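Why Does a Bed Need So Much Stuff on It?

Filed under: Things Around the House
June 5, 2021

Somewhere in your home there is a bed, and somewhere near it there is a grown-up who would like it made. You may have wondered what for. You are going to get back into it tonight and wreck it. This is a fair point, and we will come to it.

First, the layers. A bed is built a bit like a sandwich, except you are the filling and you kick.

At the bottom is the frame, which holds everything up off the floor. Frames can be wood or metal, and some are padded all over like a sofa. On top of the frame goes the mattress. Then comes the sheet, which is the part you are supposed to keep clean and the part you ate toast on.

The bottom sheet has one job, and that is to stay put. It gets tucked or stretched over the edge of the mattress until it looks smooth. If it's a fitted sheet, it has elastic in the corners. Put on the first three corners and you will feel very clever. Put on the fourth and one of the others will pop off. This has been going on for as long as there have been fitted sheets.

White is a favorite color for bedding in hotels. It can be washed very hot, and it shows every speck, so guests can tell it's clean. It also means that when you put several white things down on top of a white thing, you have to look twice to see where one stops and the next begins.
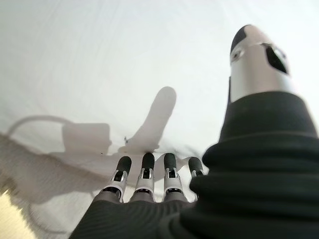
A-yeong Yook would like it noted that white sheets are all very well until someone lets the dog in, and that her family's have been "sort of oatmeal" since February.

Oatmeal is a fine color. Moving on.

After the sheet comes something warm. It might be a blanket, which is one thick piece of cloth, or a duvet, which is a big flat bag of fluff. The fluff traps air, and the air is what keeps you warm. Your body is the heater. The duvet just stops the heat from wandering off.

Some people fold the blanket up during the day and leave it near the foot of the bed. It looks tidy, and you have to unfold it again at night, so somebody has invented extra work. Get used to this. There is more coming.

Now for the pillows. The kind you sleep on goes in a pillowcase, and the pillowcase comes off for washing. You drool. Everyone drools. Then there are cushions, which nobody sleeps on. A cushion may have a bumpy weave or a long fringe, and if you put your face on it for a whole night you would wake up with a pattern on your cheek. Cushions are there to be looked at. At bedtime they go on a chair, and in the morning they come back -- that is their entire career.

Last is the runner. A bed runner is a strip of cloth laid across the foot of the bed, and it's too short to keep all of you warm. It does give you somewhere to put your feet if you flop down with your shoes on, although we did not tell you that.

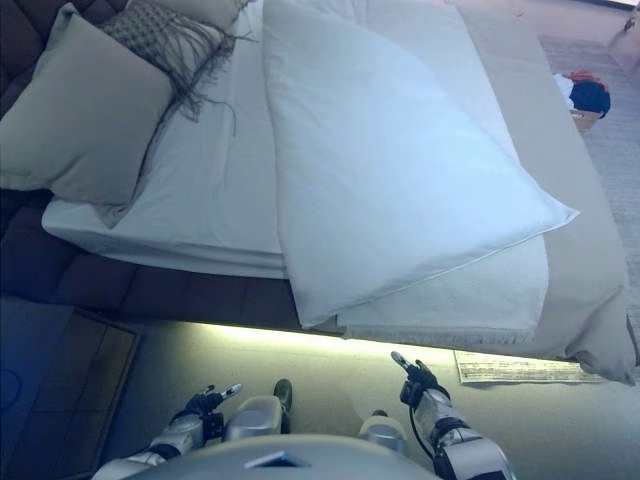 A padded frame, a white sheet, pillows, a fringed cushion and a runner over the end.

So why make it at all? There are a few answers, and you can pick the one that annoys you least. A smooth sheet is nicer to climb into than a wrinkled one. A flat bed is a good place to fold laundry or spread out a puzzle. And if you pull everything straight in the morning, you may find the sock.

There is also a case for waiting a bit. You sweat while you sleep, even in winter, and some of that dampness ends up in the bedding. Pull the covers back while you eat breakfast and let the air get at the sheet. You can now say "I'm airing it" when asked, and be telling the truth. This works until breakfast is over.

Try it yourself: strip your bed down to the mattress (ask first) and put it back in order, starting with the sheet. Allow five minutes. If you have a cat, allow more.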